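Tultance cell migration set, v2 README

Read this before you load anything. v1 is gone, don't mix the two, the track IDs were renumbered and nothing will line up.

What it is

Time-lapse tracks of cells squeezing through collagen gels of different density. Mostly fibroblasts, one tumor line. Each track is a list of positions for one cell, one row per time point. No raw movies in this release, they're too big for the host. Tracks and the per-gel metadata only.

Made for people who want to test migration models or tracking code without running their own microscope. Not a clinical set. No patient material anywhere in it, all lines are bought in.

What's in the folder

tracks.csv - all tracks, long format
gels.csv - one row per gel, with density, batch, fixed or free edge
splits.txt - suggested train / test split, by gel, NOT by cell
notes/ - bench notes typed up, uneven quality, sorry
idlow/ - config files for the Idlow tracker, the version we ran

Size: 2000 tracks after filtering, from 40 gels. Anything under 30 time points was dropped. If you want the short ones they are in the v1 archive but see warning at top.

Columns in tracks.csv

track_id - integer, unique over the whole set
gel_id - matches gels.csv
t - minutes from start of imaging
x, y - microns, origin top left
z - microns, rough. The stage drifts in z and we only corrected it per gel
area - projected cell area, blank when segmentation failed
flag - 0 fine, 1 touched another cell, 2 divided in the next step

Flag 2 matters. A cell that divides rounds up and pretty much stops moving first, so if you leave those rows in you get a fake slow population. We left them in becuase some people want them. Filter it yourself.
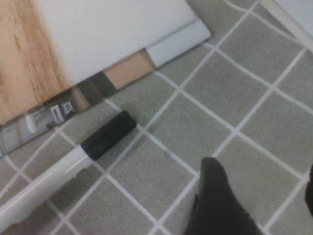
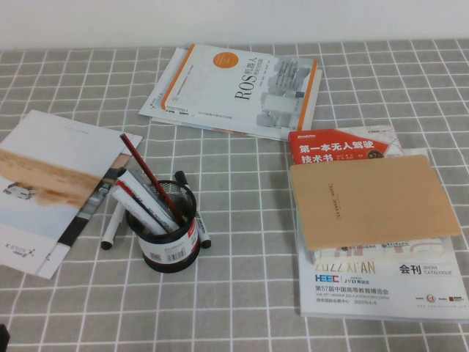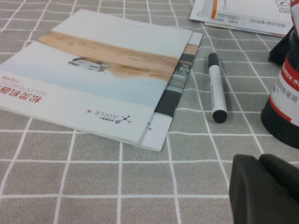
Density labels

low, mid, high. These are the mixing labels, not measured pore size. Pore size was measured on a subset (column pore_um in gels.csv, blank for the rest). Two gels with the same label can differ quite a bit, mostly by batch. Use pore_um when it's there.

The Ruotsalainen batch set differently from the others, stiffer at the edges. Those gels are marked batch R. Keep them out of any density comparison unless you model batch. Fine for testing a tracker.

How tracks were made

Nuclei segmented, linked frame to frame with Idlow, then checked by eye for 100 tracks picked at random. Most errors were swaps when two cells passed close by, that's what flag 1 is for. The hand-checked ones have checked = yes in the last column. Treat the rest as machine output.

Interval is 5 minutes for everything except the first gels, which were 10. Look at t, dont assume the row number is time. This one bit us too.

Known problems

- z is poor, see above. Speeds from x and y only are safer
- cells at the field edge leave and come back with a new ID, so long tracks are biased to slow cells
- area jumps when focus slips, smooth it or ignore it
- high density gels have fewer tracks per gel, the cells just don't get in as far
- the tumor line is only in mid and high, there's no low condition for it
- gel temperature logged by hand, with gaps

Splits

By gel on purpose. Neighboring cells in one gel move alike (same fibers, same pull), so a random split by cell leaks badly and your scores look great for no reason. If you make your own split, say how.

Uses we'd avoid

Drug effect claims. Nothing was treated. Also anything about invasion in real tissue, collagen in a dish has no vessels, no immune cells, no basement membrane.

License and citing

CC BY 4.0. Cite as: Tultance cell migration set, v2, Honunley. Tracker config is under the same terms, the tracker itself isn't ours, check its own license.

Changes

v2, Fri 8 March - new IDs, flag column added, short tracks removed, batch R marked
v1 - first upload, withdrawn

Next: pore size for the remaining gels, hopefully by July. Movies on request after that, if we find somewhere to put them. Bugs go in the issue tracker please, with the gel_id and track_id.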